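What I learned from ordering promotional gifts for our salon

In August our salon became five years old. My business partner Paloma Fitzsimmons and I wanted to give something small to every client who came in that month. I had never ordered promotional products before, and I did it with many mistakes. I write them down here for other people who have a small business and the same idea.

My first idea was pens. Everybody gives pens. Paloma said that she has a full drawer of pens from banks and dentists and she doesn't remember one of them. So we started to look at other things: nail files, hair clips, little sewing kits, key rings, lip balm. I spent several evenings with catalogs on my kitchen table, and after some time all the things started to look the same to me.

Finally we chose nail files in a printed sleeve. They are flat, they go in a purse, and people in a salon understand immediately why they receive one.

The price in the catalog

When I saw the price per piece, I was very happy. Then I looked better. The price in big numbers was for the largest quantity, much larger than we could ever give away. For our quantity there was another price, on the left side of the table, in small letters. I think that everybody who works with these catalogs knows it, but I didn't.

Then there was the setup charge. The printer must prepare your logo for the machine, and you pay for this once for each color. Our logo has 2 colors, a dark green and a kind of peach, so we would pay it twice. I asked the sales person at Nevent if the peach could be removed. He answered that many customers do it, and he sent me a drawing with only the green. To my surprise it looked better than the original. Paloma did not agree at the beginning, but she agreed when she saw the total.

Shipping was also separate. I recommend to ask for one number with everything inside: the pieces, the setup, the shipping and the tax. Some companies will give it to you the same day, and some will answer with another catalog.

I compared three companies. Nevent was the most expensive per piece, but they had the lowest setup charge. Stullance had a very nice website, and the minimum order was so high that I closed the page. Santoro was in the middle and had the best samples. For a large order probably Stullance wins, but for 213 pieces, the number we needed from our client list, Santoro was the best for us.

The logo file

I was sure that we had our logo. It is on the window, on the cards and on the website. But when Santoro asked for a "vector file," I sent them the picture from our website, and they wrote back politely that it was not possible to use it. I sent a bigger picture. They wrote back again, still politely.

The man who made our logo is Kwadwo Issahaku, and he has moved to another city. I wrote him an email on a Friday with many apologies, and he found the file the same evening. He also explained to me what it is. A normal picture is made from little points, and when you make it bigger you see the points. A vector file is made from lines, so it can be as small as a nail file or as big as a bus. If you have a designer, ask for this file on the day you pay for the logo and keep it in a safe place. Now I have it in three places.

He told me one more thing which was useful. On a very small product, thin letters disappear. Under our name we have a line that says "hair and nails," and in the size of the sleeve it would be a gray stripe. We took it away and put the telephone number there, in thick letters.
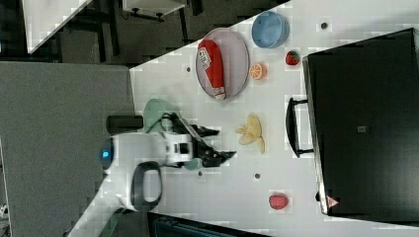 Samples and the proof

Always ask for a sample. The photographs in the catalog are beautiful and everything looks large and solid in them. One of the nail files that I liked very much was, in the hand, so thin that it bent when I used it on my thumb. Another one had a strong smell of glue. The Santoro file was plain, but it worked well, and after a week in my bag it still had its corners.

A sample usually has the logo of some other company. You should look at this print carefully. Scratch it with your fingernail. Put some hand cream on it and wait a little. In a salon everybody has cream or oil on the fingers, and on one sample the letters came away on my towel.

After the sample comes the proof. It is a drawing of your product with your text, and you have to sign it before they print. I signed the first one too fast. Paloma read it after me and saw that in our telephone number two digits had changed places. It was my own mistake, I typed it like this in the order form. Santoro let us correct it without paying because the printing had not started yet. Since then my rule is that the person who wrote the text doesn't check the text.

How long it took

The website said ten working days. I counted from the day I placed the order, but they count from the day when the proof is approved. With the logo, the sample and the wrong telephone number we lost almost 100 dollars in faster shipping, because I didn't want to have an August gift in September. If I do it again, I will start two months before and choose the slow truck.

The box came in the morning when we had three clients in the chairs, and of course we opened it immediately. The green was a little darker than on my screen. I had been warned about this, and it didn't bother me.

How we gave them

At first we put the nail files in a glass bowl near the door. Few people took one, I think because they were not sure if it was for them. Then we began to give them in the hand, together with the receipt, and to say thank you for coming. This made a big difference. People smiled, some asked for a second one for a sister or a daughter, and we always said yes.

Did it bring new clients? I can't say it with certainty. Two ladies told us they had the number from a friend's nail file, and one of them now comes every month for color. For us it is enough to try again.

For the winter Paloma wants small mirrors. Anitz has a round one with a cover, and I already asked for the sample. The total price with everything inside should come next week, and I will write about it when I have the mirror in my hand.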